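Todora Stores, Unit 11
Cabinet check, 12 June 2023
Cabinet ref: 392

Outer panels: OK. Faint smudges on one side, wipe down.
Lid: Pass with comment. Small dark gap near one corner. Press down and look again in December.
Base seam: OK.
Standing surface: Cloth under cabinet is rumpled. Smooth it out before the cabinet is loaded.
Door and hinge: See photo. Check that the door shuts flush and the latch catches.

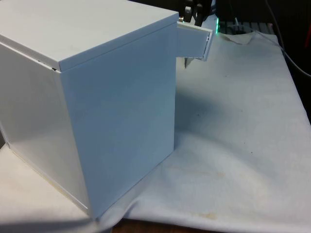
Cabinet 392, small door partly open.

Compartment: Thin pointed item hanging at the opening, possibly a fastener tip. Identify before reaching in. Replacement fixings are on the Drillik shelf, bin 202.

Result: hold until door items are signed off.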